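Section 10. Fitting the seat and the fins on your Valtov surf kayak

Before you start, put the hull on a soft surface with the deck looking up. Keep all the small parts together in one container, because the fin screws are easily lost in grass or sand.

1. Open the seat track cover and clean the track with fresh water.
2. Slide the seat in from the back until you hear a click.
3. Close the lap belt and pull on it with both hands. The buckle must not move.

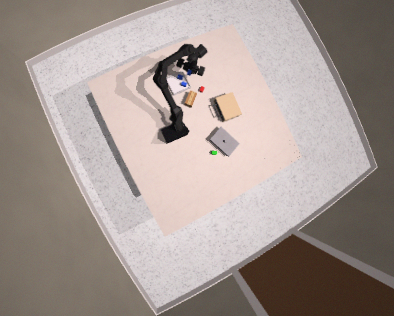
Fig. 10-1. Square work surface on a speckled platform, from above.

4. Turn the hull over. Push each Cetix fin into its box, with the curved edge to the front.
5. Tighten the two screws by hand only, then give them a quarter turn with the key.

Note: The 282 model has a longer fin box. Leave the fin 15 mm from the rear end of the box for your first sessions.

Caution: Do not use an electric screwdriver. It can break the thread, and this damage is not covered by the guarantee.
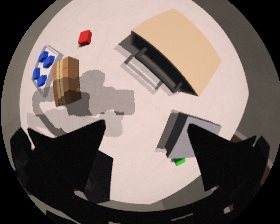 Spare screws and the fin key should travel with you to the beach, also for a short session. Choose a flat tray with low sides and lay the parts on it while you work. A light tray on a light table, like the white and gray one in Fig. 10-2, can be hard to find quickly, but a small red object such as the cube near it is seen at once. For this reason we recommend to put a piece of red tape on the key.

6. After the first session, rinse the belt and check the screws again.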